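Wellotell Housing Partnership
Retrofit Performance Analyst (fixed term)

Reference: WHP/238
Location: Kosthorpe, with site visits across the Mereline district
Hours: full time, 37 hours
Contract: 18 months

Background

Wellotell manages rented homes in and near Kosthorpe. A large share of the stock was built with solid walls and heated by individual gas boilers. The partnership is committed to reducing the heat demand of these buildings before replacing the boilers, and has begun with 64 flats on the Mereline estate. Works there comprise external wall insulation, new loft insulation, mechanical extract ventilation and, in two of the blocks, a shared ground loop serving a small heat pump in each flat.

Design calculations exist for every block. Measured performance does not yet exist in a usable form. The analyst will produce it.

The post

The postholder will compare predicted and measured energy use before and after works, identify the reasons for any gap, and report the findings to the design team in time to change the specification for the next phase. The post sits in the asset management section and reports to the head of building performance.

Main duties

Collect half-hourly electricity and gas data from landlord and tenant meters, the latter only where written consent is held.

Install and maintain temperature, humidity and carbon dioxide loggers in occupied flats, and keep a calibration record for each logger.

Normalise heating data against local degree days and state the uncertainty of each result.

Carry out co-heating or rapid heat loss tests in void properties – normally between lets, and during the heating season only.

Check ventilation flow rates against commissioning sheets and refer failures to the contractor.

Prepare a short technical note for each block, and one summary report per heating season. The first summary will cover readings from December onwards. 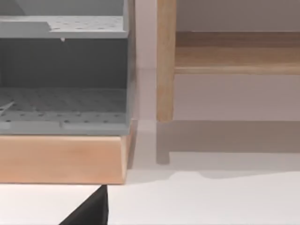

Is previous experience in social housing required for this post?

Applicants from any sector will be considered, provided they can show that they have measured the energy performance of real buildings and reported the results in writing.

Person specification

Essential:

A degree or equivalent work experience in building physics, building services, energy engineering or a related subject.

Working knowledge of heat loss calculation, including thermal bridging and infiltration.

Ability to clean and analyse time series data in a scripting language. Spreadsheets alone will not be sufficient for the volume of data involved.

Clear written English, with the ability to explain a result to a tenant as well as to an engineer.

A full driving licence, or the means to reach sites carrying test equipment.

Desirable:

Experience of air tightness testing or thermal imaging surveys.

Familiarity with heat pump monitoring, in particular the placing of heat meters and the calculation of seasonal performance.

Experience of working with the Ostapchuk logger platform, on which existing site data is held. Training will be given.

Terms

The post carries 28 days of annual leave plus bank holidays, and membership of the partnership's pension scheme. Roughly 2 days a week are spent on site. The remainder may be worked at the Kosthorpe office or at home, by agreement with the line manager. Some evening visits are needed during the heating season and are taken back as time off. The appointment is subject to a basic criminal record check – the partnership meets the cost.

How to apply

Send a CV and a covering statement of no more than two pages, setting out how you meet each of the essential criteria. Please also attach one sample of technical writing of which you are the main author. Confidential material should be redacted before it is sent. Applications without a writing sample will not be shortlisted.

Applications should be marked with the reference given at the head of this notice and must reach the Kosthorpe office by noon on 14/05/2026. Shortlisted candidates will be asked to complete a data exercise lasting one hour, followed by a panel interview. The data set is supplied on the day and candidates may use their own laptop.

Applicants who need the papers in another format, or adjustments at interview, should say so in the covering statement.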